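Sherpa fleece people, how do you fold yours?
Laundry & Closets > Folding and Storage 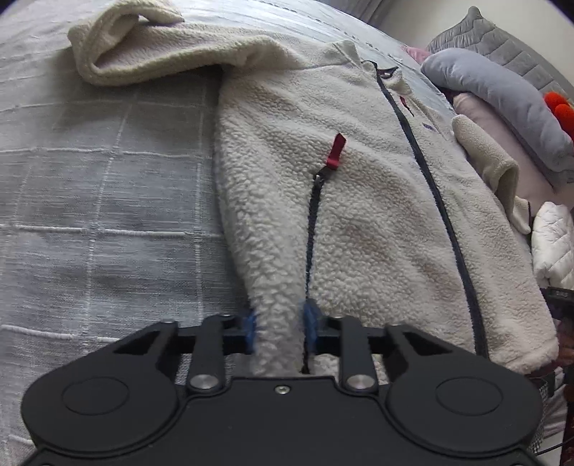 mossyporch
Wednesday, July 8, 2020
I finally have a folding method for sherpa that I love and I want to talk about it with people who will care! My family has gone all in on these jackets (I have a cream one, my sister has a gray one, my dad wears his in the house with the heat on) and they eat an entire drawer if you let them. So now I spread mine out on the bed, smooth the sleeves, and start from the bottom end of the zipper, like you see with the cream one on the gray bedspread. Pinch the fleece right there so you get a little ridge, bring it up toward the collar, then fold the sides in. The zipper ends up tucked in the middle and it doesn't snag on anything. I got two jackets into a Sultari bin that used to hold one!

K_Dunmore
Love the energy, but I'd never fold from the hem. You get a crease across the belly that stays there all day. Sleeves in, thirds lengthwise, roll from the collar down. I've done it that way for years with a drawer full of fleece.

mossyporch
Ooh, I tried rolling! Mine kept springing open like a sleeping bag. Do you put something around it?

K_Dunmore
Wide elastic, the kind for waistbands. Not tight.

lajos_sipos
Zipped or unzipped? To me that matters more than fold or roll. I zip mine all the way up first. Left open, the teeth rub on the pile and you get that matted strip down the front.

pinwheel70
Zipped, always. And in the wash too, inside out, cold, no softener. My Enberg jacket is still so fluffy, I pet it when I walk by the hook.

quartz_and_thread
I'll be the grump here. Hang it. Closets exist. Sherpa gets flat spots when it sits under weight and I have a Berketti that never came back after one summer at the bottom of a tote.

mossyporch
Was there a lot on top of it?

quartz_and_thread
Two blankets and a snow suit. OK, fair point.

lajos_sipos
Steam will lift that, by the way. Hold the iron a few inches over it and never touch, then go over it with a pet brush. I paid $2 for mine. Give it a couple of passes and let it dry before you brush again.

quartz_and_thread
Trying this tonight, the poor thing can't get any worse.

K_Dunmore
Hanging stretches the shoulders though, at least on the heavy ones. The Pitkänen coats weigh a ton.

pinwheel70
Padded hanger! I use them for all my heavy stuff and the shoulders look great.

mossyporch
Update, I did my sister's gray one both ways. The roll with elastic is smaller, I admit it, K. Mine stacks better and I can see the collars from above, so I'm keeping the fold for the bin and rolling the ones for our camping trip. Now somebody please tell me what to do with a hooded one, because the hood is a whole second jacket.

K_Dunmore
Fold the hood down flat over the back first, then roll as usual. Start from the hem on that one.

mossyporch
FROM THE HEM, you say!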